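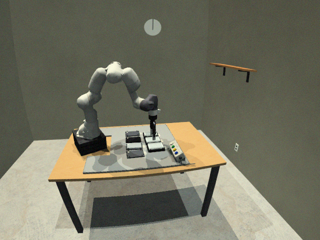 Software release checklist: block table simulation
Clengate cell, planner and perception stack, May build
Checked by: Bent Baldursdóttir
Status key: OK / OK with comment / FAIL / NOT RUN

Scope

Covers the simulated cell only. The real cell has its own sheet, and a pass here does not clear anything to run on hardware. Each item gets a status and a comment where there is something to say. Leave the comment blank if there isn't. Please stop writing "fine" in the comment field.

Section A. Scene and model loading

A1. Scene loads from a clean checkout without missing mesh warnings.
OK.

A2. Arm base transform matches the pedestal in the scene file.
OK with comment. The base sits on the black pedestal at the back left of the table, as it should. The old offset is still commented out in the Oltness config. Delete it before the next build, it has been pasted back in once already.

A3. Collision geometry present for table, mat, pedestal, blocks and button panel.
OK with comment. The panel has a box for its body only. The dark knob at the front end has no collision shape, and the thin line running from the corner of the panel has none either. The line can stay as it is. The knob needs a shape.

A4. Collision geometry present for fixed room items.
OK with comment. The shelf on the right wall is in, brackets included. The clock is visual only and out of reach. Agreed to leave it.

A5. Joint limits in the planner match the joint limits in the arm model.
OK. Compared by script, no differences.

Section B. Perception

B1. Every block on the mat gets a detection and a stable ID.
FAIL. The two dark blocks at the back of the left column are merged into one detection. The same happens after a restart. The light ones are all found. See B3, probably the same cause.

B2. Thin objects are detected at the correct height.
OK with comment. The dark plate at the front of the left column is picked up, but its height reads 2 mm high. Within tolerance for approach, not for placing on top of it. Do not use it as a stacking target until fixed.

B3. Segmentation is not affected by shadows on the mat.
FAIL. The mat is grey and the arm throws shadows over it, some of them right beside the blocks. The Gutik segmenter treats part of the shadow as block surface when the block is dark. With shadows switched off in the renderer the merge in B1 goes away. Switching them off is not an acceptable fix, the real cell has shadows too.

B4. Buttons are identified by colour and by position.
OK. Green at the back, yellow in the middle, blue at the front. Labels agree with the scene file. The panel lies at an angle to the mat and the pose estimate copes with that.

B5. Estimated poses are published in the table frame.
OK. The camera frame poses are still published on the debug topic, which is intended.

Section C. Planning

C1. Planner finds a route from home to above each block in the right column.
OK. All plans returned inside the 5 second limit.

C2. Planner finds a route from home to above each block in the left column.
NOT RUN. Waiting on B1. No sense planning to a merged object.

C3. Downward approach keeps the gripper vertical.
OK with comment. Checked on the rear white block. Gripper straight down, fingers just over the top face, elbow high and clear. The solver sometimes prefers a wrist flip on the front white block. It is legal but slow. Added a small cost on wrist travel, to be reviewed.

C4. Hover height is respected before the final descent.
OK with comment. Hover is set to 19 mm in the task file and 30 mm in the default file. The task file wins, which is correct, but the log prints the default. Anyone reading the log will think the arm is higher than it is. Fix the log line.

C5. Plans are refused when the goal is inside a collision object.
OK. Tested with goals inside the table and inside the pedestal. Both refused with a readable message.

C6. Replanning works when a block pose changes part way through a move.
OK with comment. Works for small changes. For a large change the planner stops the arm and waits for the operator to confirm. That is how the requirement is written, but the prompt is easy to miss in the Eskildsen console when the side panel is folded. Raised as a usability point, not a fault.

Section D. Control

D1. Commanded velocity stays below the set limit in all joints.
OK.

D2. Controller holds position at hover with no visible drift.
OK. Left it at hover through lunch and compared joint values before and after. Same to the last digit logged.

D3. Gripper open and close commands are acknowledged.
OK with comment. Acknowledged, though the close command reports success when the fingers meet with nothing between them. Needs a separate "empty grasp" result. This was on the last sheet as well.

D4. Stop command halts the arm from any state.
OK. Tried from idle, during travel, during descent and while replanning.

D5. Restart after a stop does not resume the old plan.
OK. The queue is cleared and the arm stays put until a new goal is sent.

Section E. Tooling and records

E1. Run can be replayed from the log alone.
OK with comment. Replay matches for arm motion. Block IDs are reassigned on replay, so scripts that look for a block by ID will pick the wrong one. Use the names from the scene file until this is sorted.

E2. Random seed is written to the log header.
OK.

E3. Overnight batch completes without operator input.
NOT RUN. Scheduled for Sunday night, after the segmenter patch if it is ready.

E4. Version numbers of planner, segmenter and scene file are recorded together.
OK with comment. The scene file version is typed in by hand. It was correct this time. Should be read from the file.

Result

Not released. B1 and B3 must pass, and C2 must be run, before this build goes to the integration branch. A3, C4 and D3 are to be fixed in the same round if time allows. If they are not, carry them forward on the next sheet with the same wording so they can be searched for.

Re-check needed on sections B and C in full. Sections A and D only where files have changed.

B. Baldursdóttir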